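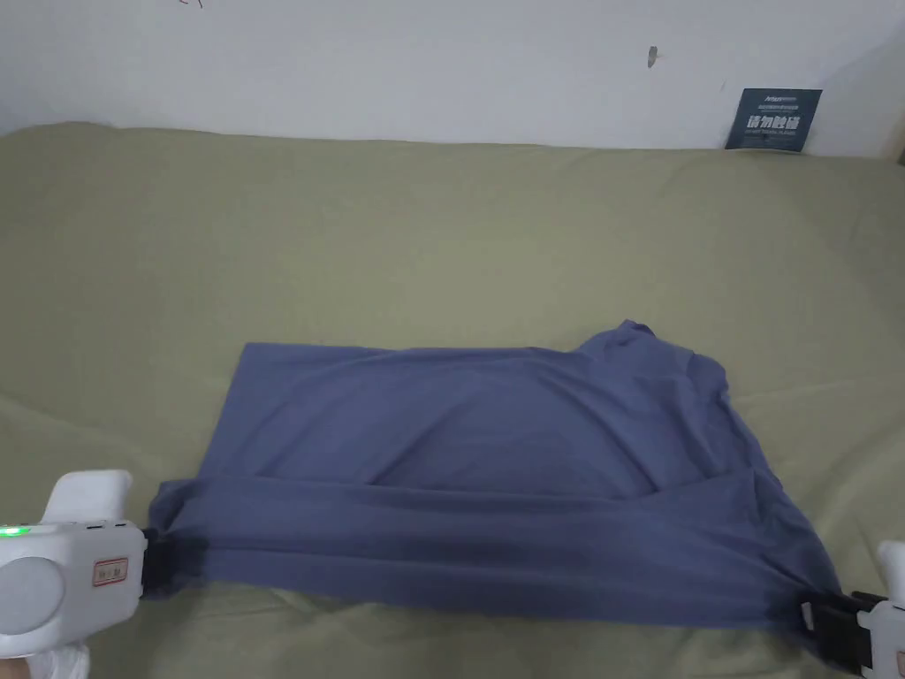 Woran scheitert ein Programm, das T-Shirts falten soll, am häufigsten? Am Zustand dazwischen, wenn das Shirt weder glatt liegt noch fertig gefaltet ist und die Software trotzdem entscheiden muss, was sie da vor sich hat.

Ich schreibe seit ein paar Jahren an Planungssoftware für Roboterarme, und wenn mich auf einer Feier jemand fragt, was daran so schwer sein soll, dann erzähle ich immer vom Saum. Der Saum ist nämlich gemein! Man packt ihn links und rechts mit je einem Greifer, zieht ihn stramm, und schon wird aus einer ordentlichen Kante eine zusammengeraffte Wurst mit lauter Längsfalten. Für mich ist das immer noch der Saum. Für ein Netz, das Ecken sucht, sind das zwei Ecken, die plötzlich in den Backen verschwunden sind, und dazwischen etwas, das genauso gut ein Ärmel sein könnte.

Und jetzt zu meinem eigentlichen Ärger. In unserer Ecke der Branche gilt es gerade als altmodisch, überhaupt noch einen Planer zu haben. Alles soll durch ein einziges Modell laufen, vorne Kamerabild rein, hinten Gelenkwinkel raus, fertig. Ich hab das mitgemacht, ich war sogar ziemlich begeistert (fragt meine Kollegen, ich war unerträglich). Wir haben bei Rimero 2148 Vorführungen eingesammelt, alle mit Greifern in der Hand gemacht, lauter Hemden und Shirts, und darauf trainiert. Das Ergebnis sah toll aus, solange der Kragen oben lag.

Lag er als Knubbel irgendwo rechts, wurde es wild. Das Modell hat dann eine Bewegung angefangen, die zu einem anderen Shirt gepasst hätte, und sie stur zu Ende gebracht. Man sitzt davor, schaut zu und möchte reinrufen. Aber wo denn? Es gibt ja keine Stelle, an der steht: Ich glaube, das hier ist die Schulter. Im Log stehen Zahlen, und die sehen beim Scheitern genauso aus wie beim Gelingen.

Yatsenko, unser alter Planer, war dagegen eine Nervensäge mit Manieren. Der blieb stehen und meldete »Kante nicht gefunden«, und zwar gern sechsmal am Vormittag. Langsam war er auch. Aber ich wusste, wo ich suchen musste, und meistens war nach einer halben Stunde klar, dass die Segmentierung eine Diagonalfalte für den Rand gehalten hatte. Schwelle angepasst, Testfall dazu, weiter. So sind über die Zeit 994 Testfälle zusammengekommen, und ich hänge an jedem einzelnen davon, auch an denen, die doppelt sind.

Klar, der Einwand kommt sofort, und er ist gut: Stoff lässt sich nicht sauber modellieren. Wer versucht, jede Falte als Zustand aufzuschreiben, wird darüber alt. Weiche Unterlagen machen es noch schlimmer, die wellen sich mit, und wenn dann auch noch der Bezug graugrün ist und das Shirt blaugrau, hat die Tiefenschätzung an der Kante so ihre Mühe. Da ist das gelernte Modell einfach besser, das gebe ich gern zu. Die kleinen Korrekturen beim Ziehen, dieses Nachgeben, bevor der Stoff rutscht, das hab ich von Hand nie hinbekommen.

Deshalb fahren wir bei Rimero seit Januar zweigleisig. Zolell, das gelernte Modell, macht die Bewegung. Yatsenko sagt vorher, welcher Schritt dran ist, und prüft hinterher, ob das Shirt ungefähr so aussieht, wie es nach diesem Schritt aussehen soll. Passt es nicht, gibt es 2 Versuche, danach wird alles wieder ausgebreitet und von vorn begonnen. Auf dem Treffen in Clulholm hat mir dafür jemand gesagt, das sei doch nur eine Krücke, in einem Jahr brauche man das nicht mehr. Kann sein! Dann baue ich sie in einem Jahr aus.

Bis dahin will ich aber wissen, was die Maschine glaubt, gerade in der Hand zu haben. Eine Zeile Text würde mir ja reichen. »Halte Saum, links und rechts, Kragen verdeckt.« Damit kann ich arbeiten, damit kann auch jemand arbeiten, der erst am Montag bei uns anfängt und das Modell nicht trainiert hat. Wer mir stattdessen eine bunte Aufmerksamkeitskarte hinhält und sagt, da sehe man doch, dass es auf den Stoff schaut, dem sage ich: Worauf denn sonst?

Nächste Woche sind die langärmligen dran. Ich schlafe jetzt schon schlecht.

Artikel drucken
Per E-Mail versenden
6 Kommentare
Suchbegriff eingeben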